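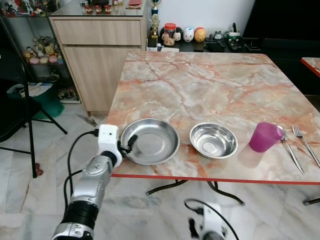 What is Zamthorpe?

A two-armed robot that I am building at home to clear a table. It picks up plates, bowls, cups and cutlery one piece at a time and puts them somewhere else. The "somewhere else" part is still under development.

Is it a kit?

No. The arms came secondhand from a lab clearance, the gripper drives are Jarnetti units bought new, and everything between those two facts is brackets, adapters and opinions. I started in December with a parts list that fit on one page. It doesn't now.

How much has it cost?

The budget was $2000. The arms ate most of it before they had moved. After that came $349 for a motor controller from Birkell, which I connected backward and then bought again. I stopped updating the spreadsheet at that point, so please don't ask for the spreadsheet.

Could I clear the table faster myself?

You could clear it faster with your elbows. A person takes under a minute. Zamthorpe's best full run is 11 minutes, and during that run I was standing next to it with my thumb on the stop button, so you may want to count my time too.

Why steel dishes?

I have dropped things. Steel dishes dent, bounce and make a noise that brings the neighbors, but you can use them again. Ceramic will come later, or possibly never.

The downside is that shiny metal is miserable for depth sensing. The sensor looks at a polished plate and reports a hole in the table, or the ceiling lamp, or nothing at all. I now find dishes by the outline of the rim in the ordinary color picture and only use depth for the tabletop around them. Turning down the exposure helped more than two weeks of clever filtering did. I would like those two weeks back.

How does it pick up a plate?

By the edge. One finger goes over the rim, the other goes underneath, and the gripper closes until the motor current climbs. A wide flat plate sits very low, so there isn't much room for the lower finger. What works for me:

1. Bring the gripper in from the side, level with the rim.
2. Stop short and check the rim position again from the wrist camera.
3. Hook the edge and draw the plate a little toward the robot.
4. Close slowly, then lift the near side first.

If step 3 goes badly you have a robot pushing a plate across a table with great confidence. Cap the sideways force. I set mine at 15 newtons, and that's still enough to annoy a cup.

And a bowl?

Bowls are easier and I recommend starting with one. The wall stands up by itself, so you can drop one finger inside and keep one outside. The trouble is the last few inches of travel: the fingers block the wrist camera's view of the part you most want to see. I remember where the rim was before it disappeared and trust that for the final move. If anyone bumps the table in between, the plan is out of date and Zamthorpe doesn't know it.

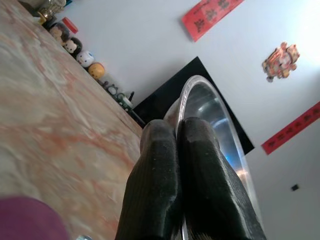

Wrist camera view: both fingers up close to the steel bowl.

Why do your wrist pictures look like the house is falling over?

The camera turns with the wrist, so when the wrist rolls, the room rolls. I spent an evening rotating every picture upright so it would look nicer for me, then found my rotated frames no longer agreed with the calibration. The software never minded the tilt. Leave the pictures alone and tilt your head.

Do you tidy the room before a run?

I tidied it for the first few and then quit. A detector trained in a bare room does beautifully in a bare room. Mine has to work among shelves of toys and knickknacks, and early on it was sure that several of them were tableware. Now anything outside a polygon I draw around the work area is ignored. It's a crude fix and I'm fond of it.

What about the patterned tabletop?

Swirly marble patterns are full of curved lines, and curved lines look like plate rims if you want them to badly enough. Birdie Achterberg, who has rebuilt more arms than I have owned, told me to take a reference shot of the bare table and subtract it. That got rid of most of the phantom plates. It needs a fresh shot whenever the light changes, so there's now a reminder taped to my monitor.

Which cutlery is worst?

The fork, by a wide margin. Spoons have a bowl end that gives you something to aim at. Knives lie flat and slide, but they're predictable about it. A fork rocks on its tines when you touch the handle and ends up pointing somewhere new. I pinch it across the middle of the handle and then put the gripper through a small wiggle to see if the fork is really in there. Sometimes it is.

What are the fingertips covered with?

Rubber, on the surfaces that do the gripping. I've been through bicycle inner tube (good grip, smells), shelf liner (peels) and a molded pad from Pruitt that I bought in a bag of far too many. Wipe them with a damp cloth before each session. Rubber collects dust, and dusty rubber on polished steel has about as much grip as soap.

How do I know the gripper is really open?

Log the commanded width and the measured width side by side. Mine used to say "open" as soon as it had been told to open, like a teenager saying the dishes are done. Before every session I move the arm away from the table, aim the wrist camera at a stretch of plain floor, and run the fingers through a few open and close moves with nothing to hit. If one finger lags, it shows up there instead of halfway across a plate.

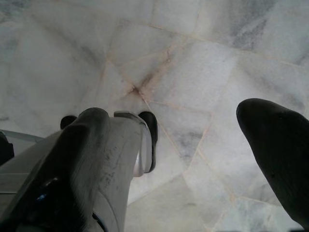
Can I get the files?

The bracket drawings and the table-subtraction script are on the downloads page, last changed 2021-04-13. The motion code isn't there. It has comments in it that I would need to remove first.

What comes next?

Two-handed plate lifting. Both arms can reach the table, and both currently believe the middle of it belongs to them. Until they've settled that, I run one at a time and park the other low.

Projects > Table Robot > FAQ

This site uses cookies to remember your settings. Accept | Manage cookies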